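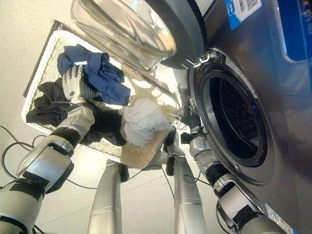
Do you have to sand a resin casting before primer? At least the parts people will see, and always wash it first. Mold release stays on the surface and paint won't grip over it.

27 May 2021
By Cyril Greenwood

Home Courses Handouts Gallery Contact

Prop Making 2, session 4 - surface prep and first paint

Bring: your casting from last time, dust mask (a real one, not the paper kind), old shirt, masking tape. Paper and primer are in the room.

Washing
Lukewarm water, dish soap, soft toothbrush. Get into the panel lines. Rinse, leave on the rack. Don't use a hair dryer, thin parts warp. Two people lost visor edges that way in September.

Seams and pinholes
Trim the seam with a knife held nearly flat, scrape towards you in short strokes. Then file. Pinholes - open them up a little with a drill bit before filling, otherwise the putty just bridges over and drops out later. Putty in thin layers. Thick ones shrink.

Sanding
120 on the seams only. 240 all over. 400 wet. Check with a fingertip, your eyes will lie to you under the room lights. Masks on even for wet sanding, the slurry dries and then its dust.

Primer
Shake the can two minutes. Yes, all of it. Hold it about 30 cm off, start the spray off the part and finish off the part. First coat should look patchy. Wait 19 minutes (the wall timer is set to this, leave it alone). Second coat crossways. Grey shows scratches best so we use grey.
Runs: leave them to harden, sand back, go again. Don't wipe.

Silver base, then chipping
For the Clalen trooper helmets: silver, clear coat, chipping fluid, top color. Chip within 40 minutes of the top color or it gets stubborn. Damp stiff brush, edges first, where a hand or a strap would rub. Most beginners chip too evenly. Look at the Mikuš helmet in the cabinet - nearly all the wear is on one side and it reads much better.

Washes next time. Do not start on washes at home pls, I want to see the clear coat frist.

Homework: one test tile, all layers, labeled on the back.

Comments (3)

Janka Lukáč
Can I brush on the primer if I have no outdoor space?

Cyril Greenwood
You can, thin it and do three coats. Expect more sanding.

Vlastimil Trnka
My chipping fluid beaded up on the clear coat. Scuffed it with a grey pad and the second try went on fine.

Home Courses Handouts Next handout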